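Descaling by the Numbers

Pod machines fail slowly. Scale builds up in the heating coil, the brew cools, and the pump works harder to push the same volume. Eseo sets its descale light to come on after 257 cups, whatever the water is like. Gekeck uses a flow sensor instead – slower to warn in soft water areas, quicker in hard.
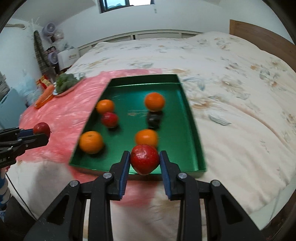 Appiah, a repair shop in Gurnenia, would go by neither light, and its advice to customers is to descale every 80 cups if the kettle shows any white crust.

Citric acid powder does the job. Run one full tank through, wait 7 minutes, then flush twice with plain water.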